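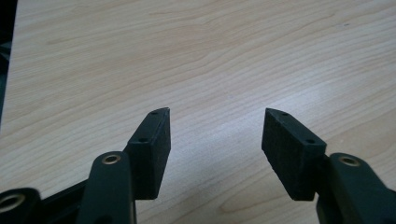

4.2 Does the work surface matter?

Advice on folding laundry tends to assume a clear table. Guides of the kind reviewed in Section 2 tell the reader to wipe the surface, lay the item flat and work from the front edge. We found little evidence behind any of this. Fagundes reports faster pairing of socks on a bare table than on a bed, but his sessions at Nerari used only seven people, and all of them had folded on tables before. It would be odd if they had done worse.

Our own log holds 203 folding attempts, coded by Jailson Rocha and checked by a second reader. Small items gave the coders the most trouble. A shirt has a collar and two sleeves, so there is some agreement on what "flat" means. A sock-like piece of cloth can lie crumpled on the wood, toe shape plain to see, and one reader will call it ready to fold while the other will not. Figure 3 shows two beige pieces of this sort on the table, one held and bunched, the other lying loose a short distance off. Whether they make a pair is a judgment the coders had to make from color and fabric alone, and we are not convinced it was made the same way each time.

The Pollock scale, which scores neatness from the finished fold, does not help much here. It ignores how the cloth was lying at the start. Two folds can earn the same score when one began as a tight ball and the other was nearly done before anyone touched it.

Figure 3. Two pieces of beige cloth on the light wooden table.
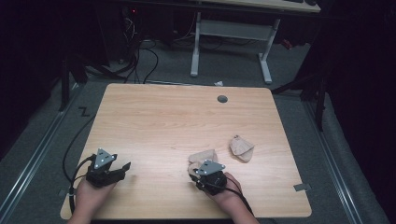

4.3 Limits of the coding

Rocha coded most of the log on his own, and the second reader saw his marks before adding hers. The agreement we report is probably too high.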